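Enen Goes Quiet on Its Third Album

2025-06-09

The first sound on Skernholm is a pump organ with a slow leak in the bellows. It holds one chord for most of a minute before the drum machine comes in, and by then you have stopped waiting for a song to start.

Enen, a duo who trade under one name and prefer to keep it that way, spent most of last year on the record. It follows two albums of fast, bright electronic pop that did well on college radio and got them a run of festival slots. The new one has eight tracks, and only three of them have a beat you could dance to.

The change began with a room. After their last tour the pair gave up their rented studio and moved the gear into a spare bedroom, with the synthesizers on the floor and one long table against the wall. Rent was the main concern. They could no longer play loud after dinner, so they wrote at low volume, and the parts that sounded good at low volume were the ones they kept.

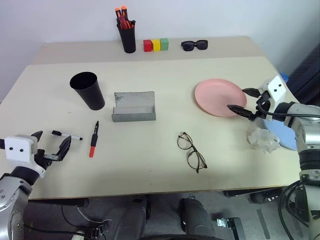
Pens, three small cubes and a pair of folded sunglasses at the back of the table.

"We used to build a track until the meters were full," the band told us. "On this one we'd get to four sounds and stop. If it needed a fifth, we usually threw out the song."

That limit is easy to hear on "Egilsson," the single that came out in May. A bass note, a clicking hi-hat, the organ and a voice - there is nothing else in it until the last verse, when a second voice joins a third below the first. The words are a list of street names. It runs past six minutes and has no chorus, and the label asked for a shorter edit. The band sent one that was 40 seconds shorter.

The title track goes further out. It was recorded in one take on a cassette four-track, and the tape speed drifts so that the whole piece ends slightly flat of where it began. Played on a phone it mostly sounds like a mistake. On decent speakers it's the best thing here.
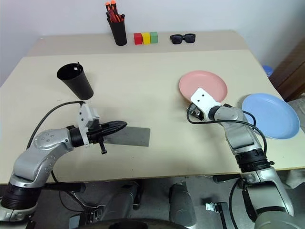

Not everything works. "Halfway Lamp" borrows its keyboard line from the band's own debut and doesn't do much with it, and the instrumental that closes side one is over before it finds a shape. A listener who came in through the early singles may also find the middle of the record hard going. There is a stretch of up to 12 minutes with no drums at all.

The album is out on Zidcombe, a small label that pressed 3,000 copies on vinyl and sold 1,022 of them before release. There's no deluxe version. The sleeve is plain gray card with the track list stamped on the back, and the lyrics come on a folded sheet inside.

Live, the songs have already started to change. At a warm-up show in May the duo played "Egilsson" twice, once near the start and again as the encore, the second time with the drum machine running at double speed. The crowd clapped along to that one. The band say both versions will stay in the set when they go back on the road this fall, and that the organ is going with them if they can get the bellows patched.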